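Household Storage of Correction Fluid, Glue and Other Small Supplies: A Survey of Families in the Paterow District

Final Report, Consumer Studies Project

1. Background

Most homes keep a supply of pens, glue, correction fluid and similar items for school and office work. These goods are cheap and are often bought in packs, so that a household may own far more of them than it uses in a year. The present project was set up to learn how families in the Paterow district store such supplies, how long they keep them, and what they do with them when they are no longer fit for use.

The project was carried out as part of the second-year course in consumer studies at Nilska College. The survey was open during June, and the results were reviewed over the summer break.

2. Method

A printed form of 18 questions was sent home with students at the three schools that agreed to take part. A total of 272 forms were returned complete. Forms with more than two blank answers were left out of the results. Each household was asked to empty one drawer, box or tray used for writing supplies and to list the contents by type. Across all the households, 1,427 separate items were listed.

The form did not ask for names or addresses. Parents were told in a cover letter that they could stop at any point. 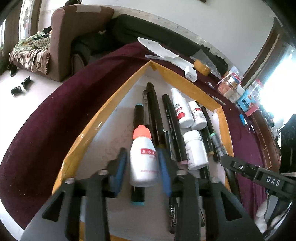
Onyekachi Obi

3. Results

Pens were the most common item by a wide margin, followed by pencils and markers. Glue and correction fluid were listed less often, but they gave rise to most of the written comments. Many respondents wrote that they had not known how old their bottles were, and several reported finding two or more open bottles of the same product.

Storage habits fell into two main groups. In the first, supplies were kept in one shared place, usually in the kitchen or the living room. In the second, each member of the family kept a separate set. Households in the second group tended to list more duplicates, and they were more likely to report buying new supplies at the start of the school year without first checking what they had.

Open trays and boxes were preferred by families with young children, who could see what was there and put it back. Families with older children more often used desk drawers. A few respondents objected to open storage on the grounds that small children could reach liquid products.

4. Disposal

The answers on disposal were uneven. Most households put dried-out pens in the regular trash. With liquids there was less agreement, and a number of respondents left the question blank or wrote that they kept old bottles because they did not know where to take them. The Figueiredo Street recycling center accepts some of these products, but few of the families who answered had heard of the service.

5. Limits of the Study

The sample was drawn only from families with children in school and cannot be taken to stand for the district as a whole. The lists were made by the respondents themselves and were not checked. It was also found that question 11 could be read in two ways, and the answers to it have not been used.

6. Recommendations

It is recommended that the schools send home a short checklist before the yearly supply list is issued, so that families can look over what they already own. It is further recommended that the hours and location of the recycling center be printed on the same sheet. A follow-up survey with a clearer form of question 11 could be run by next year's class.

The full tables are kept in the course office in the Tristo Building and may be read there on request.

Submitted 29/09/2020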